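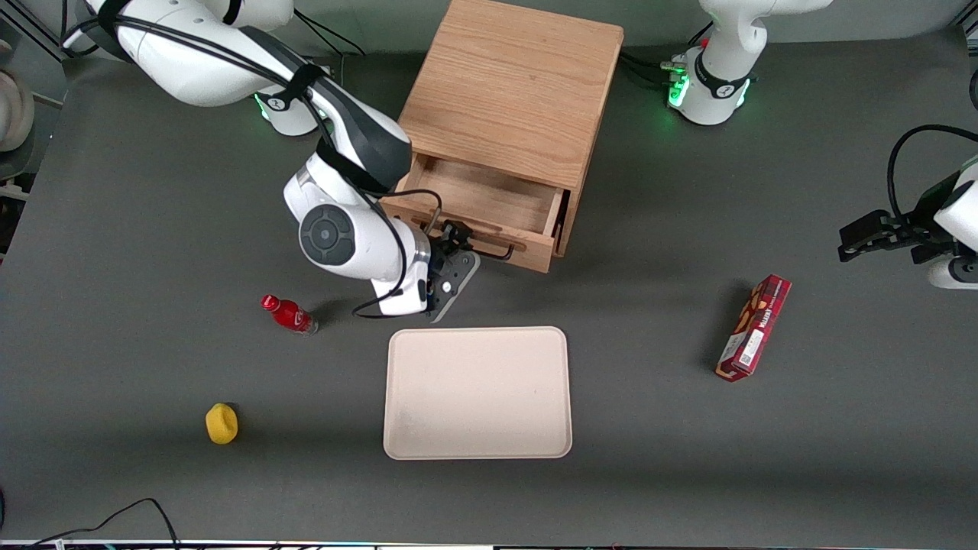 The small drawer unit, part open, with the tray and the red box on the same tabletop.

Open day at Skedelard
Posted 1/5/25

I drove out to the Skedelard open day with my brother-in-law, Eifion Llewellyn, who builds kitchens and wanted to look at drawers. Skedelard makes small storage furniture, mostly for desks and benchtops, and opens the whole place to visitors twice a year. The other one is in October. Entry was free but you had to book, and we were given the morning session.

The building is at the back of the Halalari estate, past the tile warehouse. Parking is on gravel and fills up early. We signed in, got a sticker each and were put in a group of 19 with Araceli Segura, who runs the finishing side and has been there since they had only one shed.

The first stop was the timber store. Boards are stacked by thickness and sit for several weeks before anyone cuts them. Araceli said they had bought 322 boards in the last delivery and sent back a few with splits. The saw room came next. It was switched off for the visit, so we walked through fairly quickly.

Most of our time went on the drawer benches. The current model is a plain box in a light, warm-coloured timber with the grain left showing. It has a flat top, one drawer, and a thin black bar handle on the front. The drawer has wooden sides, and Eifion was pleased to see them. He has pulled out a lot of cheap drawers in his time and has opinions on stapled ones.

Araceli explained that the drawer runs wood on wood, with wax and no metal runners. They tried runners on an earlier model, called the Deák, and dropped them when customers complained that they rattled. Without runners the fit has to be closer, and a drawer made in a dry month can bind in a humid one. They leave a small gap at each side to allow for it. If yours sticks at home, she said to rub a candle along the bottom edges and leave the sandpaper in the shed.

The handle was discussed at length. An older gentleman in our group asked why they didn't use a knob, as a knob takes one screw. Araceli said a bar can be pulled from either end, but pulling from one end twists the drawer, so it is better taken in the middle. He didn't seem convinced. Handles are bought in from Zorport and fitted last, after the oil has cured.

There was a question about what people keep in them. The answers from the group were pens, sewing things, tea bags, chargers and, in one case, seed packets. The inside is one open space with no dividers. Dividers have been asked for and may come next year.

We also saw the oiling room through a window. Two coats go on with a cloth, with a light sand in between. The smell gets into the corridor and I had a bit of a headache by then, so I was glad when we moved on to morning tea.

Tea was in the packing area, with scones. The shop is beside it and has seconds at reduced prices, mostly with a knot or a colour mismatch. Eifion bought two and paid cash. I looked at a larger chest but it would not have fitted under our window. Last year they sold 3,285 units of all sizes, according to the sheet on the wall.

A few practical notes for anyone going in October. Wear closed shoes, as they will turn you away in sandals. The tour is over two hours and there is nowhere to sit until tea. The floor is level all the way through and the doors are wide, so a pram or wheelchair would be fine. The washroom is off the front office. Seconds are not held, and the bigger pieces had gone by the time we left.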